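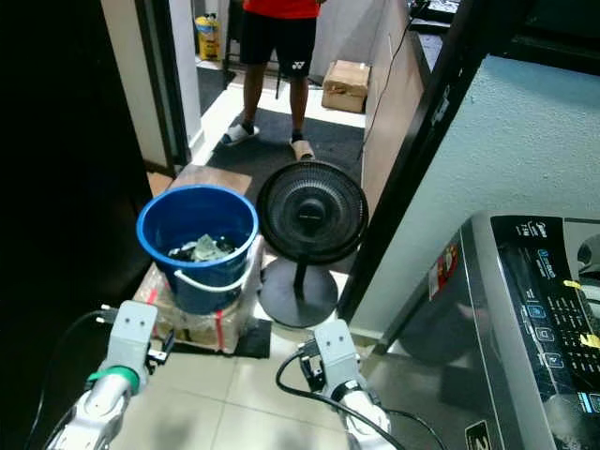 Moving out of a fourth-floor flat, deposit question

Brernulham Renters Board > Moving and Deposits

gridlock_gus
Posted 4 August 2026
Lease is up at the end of the month. The agency (Venditz) has sent me a checkout list that is longer than the lease. Item 5 says all tile grout must be "restored to original color." I have lived here six years and have no idea what the original color was. I'm not sure the grout does either. Deposit is 2116. Has anyone paid for their "approved cleaning partner," and did it make any difference?

mothballs
We used the partner in June. Two people, three hours, 500 gone. Venditz then took another chunk for limescale on the shower head. So the difference it made was that I got to be annoyed twice.

tenpin
Counterpoint: I paid for it and got everything back in nine days. You're buying the receipt. The cleaning is a side effect.

mothballs
Glad the system works for somebody.

oldkettle
Do not pay them. Baking soda, an old toothbrush and a podcast you don't mind hating. I did my whole hallway in two evenings. Take photos of every room with the date showing, then email them to the agency so they can't say they never got them.

gridlock_gus
My knees would like a word about "two evenings."

larkspur_77
Please don't scrub grout with baking soda if there's any sealer left on it, you'll just wear it off. Plain dish soap and warm water first. Also, read the check-in report before you do anything. Mine said "grout discolored throughout" and I'd have spent a weekend improving their property for free.

oldkettle
I've used baking soda for twenty years and never lost a floor.

larkspur_77
Did you have sealer on it?

oldkettle
I have no idea. That's rather my point.

tenpin
Separate thing, who's moving you? We got a quote from Purari for 2752 and I laughed out loud on the phone. Went with Beyene in the end, a good bit cheaper, but they won't take anything that isn't boxed. Lamps, mops, the lot – it all rides in your own car.

mothballs
Beyene were fine. Late, but they apologized like they meant it.

gridlock_gus
Found the check-in report. Under hallway tiles it says "fair." Under grout it says "see tiles." I'm going with dish soap and a strongly worded email.

larkspur_77
Keep a copy of both pages. Send the email before the soap.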